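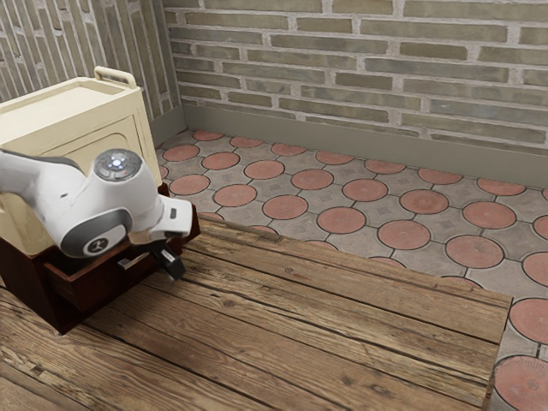

**Unit 4 – Setting up the simulated drawer cell**
Handout, March 9, 2024. Tutor: Gwion Craddock

Read this before you book time on the Policarpio machines. The drawer task is the one you will be marked on, and most of the time lost on it goes in set-up.

## 4.1 Loading the cell

1. Start Uvix and open the drawer project from the Trelladthorpe folder. Save a copy under your own initials.
2. Load the arm first, then the plank surface, then the drawer unit with the cabinet on top. If the cabinet is loaded before the drawer unit it drops to the floor when you press play.
3. Check that the physics rate is 200 steps per second. The default is lower, and the fingers will pass into the drawer front at speed.
4. Leave the floor and wall textures alone. Your results are compared with everyone else's and the camera views need to match.

## 4.2 Homing the arm

Run `home` before every trial, including after a crash. The joint lights are part of the model's surface and tell you nothing about its state, so read the status line in the console. If a joint reports an offset, reset the whole arm. Do not correct one joint by hand – the others keep the old values and the error comes back further down the chain.

## 4.3 Setting the gripper approach

The approach pose puts the fingers just above the front edge of the drawer, pointing down. From there the arm can close on the edge or push against it. Set the pose with the drawer open. With it shut there is very little room between the fingers and the cabinet front, and the forearm will clip the cabinet on the way in.

Settings for this unit:

| Setting | Value |
|---|---|
| Drawer travel | 195 mm |
| Longest trial | 690 steps |
| Random seed | 2197 |

Keep the seed fixed until your first clean run. After that, change it and note the new one in your log.

## 4.4 Common faults

**Drawer creeps open by itself.** Friction on the slide has been reset to zero. This happens when the unit is imported a second time. Delete both copies and start again from 4.1.

**Fingers shake on contact.** Stiffness is too high. Halve it and try again.

**Handle is ignored.** The handle has its own collision shape, which is off in the January build of the Kakier asset pack. Switch it on under Contacts. You need this for exercise 3 only.

## Before the next session

Do exercises 1 and 2, and bring your log. Aileen Buenaventura is taking the lab group and will want to see the log before she looks at any code. Exercise 3 can wait until we have covered contact forces in Unit 5.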